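About Sondum

By Baiba Priedītis
July

Sondum is a receiving and repacking workshop for mixed household goods. We take in items that arrive without usable cartons, sort them, wrap or box them, and release them for onward delivery. The shop was set up in 2000 by Rostam Kordestani in Pennington.

What we handle

Most consignments are mixed: small appliances, toiletries, power cords, parts in bags. Each item gets one of two treatments. Bulky items with a finished surface are wrapped in clear film, tight enough that the film does not shift when the item is lifted. Everything else goes into brown cardboard, with the flaps left open until the contents have been checked against the sheet.

Pump bottles are recorded separately from other liquids. The pump head is the weak point -- a bottle lying on its side is set upright and its collar checked before it goes in a carton. Bottles travel with toiletries only, never with anything that has a motor.

Cables stay with the machine they belong to. Coiled leads are left coiled. A loose cable with no matching machine is tagged and held for up to 2 months, then recycled.

Work area

Items are not stored by type while a consignment is open. They stay together where they were put down, with the boxes behind them, until Zulema Carrasco has closed the sheet. The area looks crowded during this stage. Clearing it early was tried and caused more mismatches than it prevented.
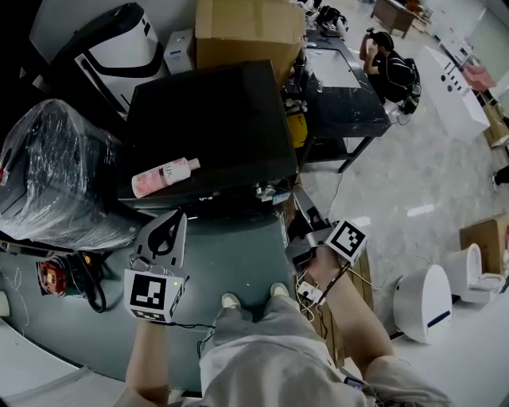
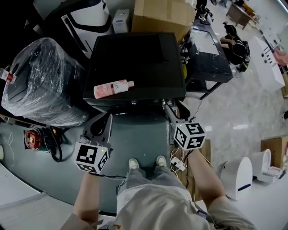 LUX pump bottle on top of the black unit, film-wrapped item to the left, cardboard behind.

People

Rostam Kordestani -- intake and scheduling
Zulema Carrasco -- sheets and release
Maksym Tymoshchuk -- wrapping, cartons, film stock
Bülent Aksoy -- electrical items

Collections are arranged through Bülent when a consignment is mainly appliances, and through Rostam in all other cases. Please quote the sheet number.

Contact | Copyright Sondum | Back to top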